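Flidimum Hand Grip Set - for linen and garment folding

Products / Recording tools / Hand grip sets

The Flidimum Hand Grip Set is a pair of two-finger grippers which the worker holds, one in each hand, and uses to do her normal folding work. The tools record the motion, and the folding station in your laundry learns from it. The set is made for small and middle laundries that already have a Flidimum folding station, or that plan to install one this year.

Why we sell it as a separate product

Our first customers bought the folding station and waited for our technicians each time a new article came into the house. A new shirt with a different collar could mean 18 working days until the station could fold it. For the people at the table it was not a pleasant time, as they had the machine beside them and still folded everything by hand. With the grip set, the persons who know the article best can teach it themselves.

What changes for the folding staff

At the Cernov laundry, Isabelle Cloutier leads a team which folded bed linen and work clothes by hand for many years. After the station was installed, the flat pieces went to the machine and the team kept the difficult ones: long sleeves, fitted sheets, everything that twists. In March they started to use the grip set for these articles also. Two people per shift now record for a part of the morning, and the rest of the day they check the stacks and do repairs.

"I was afraid my hands will be too slow with the tool," says Lucienne Lefèvre, who records most of the shirts. "The first hour was slow, yes. Then I stopped to think about the fingers and thought again about the sleeve."

We advise to speak with the staff before the order is placed. Recording is skilled work and should be counted as working time, in the same wage group or higher. Oldřich Beneš from our customer service can send a model agreement on how the recordings are used. In this agreement, recordings are not used to measure the speed of a single worker.

Where it can be used

The set does not need a special table. A bed, a bench or a clean counter is enough, and recording can also be done at home if the employer and the worker agree on it.

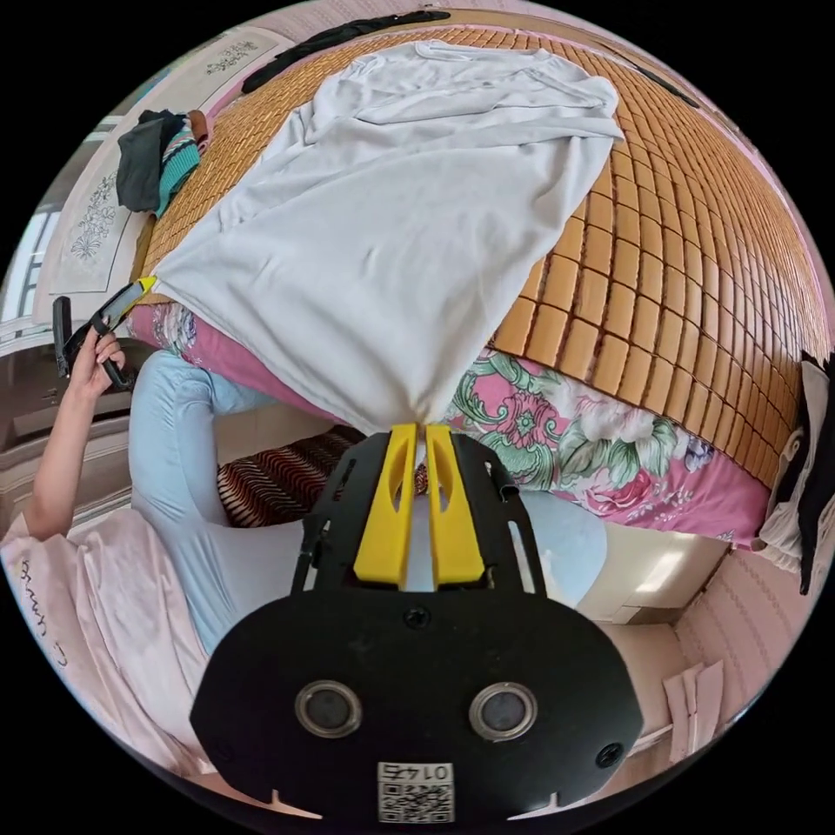
Yellow fingers closed on the corner of a pale cloth, spread over a bed with a woven bamboo mat.

Take the cloth near its corner and pull until it is taut, but do not lift the whole piece at once. Thin cotton needs only a light squeeze. For heavy towels it is better to take a bigger fold between the fingers - the grip is more sure and the hand is less tired.

In the box

Two hand grippers, left and right
One charging base with cable
3 pairs of spare fingers
Printed guide in English and French

Good to know

One charge is enough for roughly 90 minutes of recording. We recommend a pause for the wrists well before that. Gloves can be worn if they are thin. Please wipe the fingers with a damp cloth after the shift and do not use solvent.

The recordings are transferred with the Protance software, included for each owner of a folding station. Older stations need an update first, which Lakmal Fakir and his team do remotely, usually in the evening after the last shift.

Ordering

Order number 1142. Delivery from our Effiong warehouse. Training for the first group of staff is included and takes half a day at your site. For a trial set, please write to Tin-yau Leung in the sales office and mention which articles you fold most often.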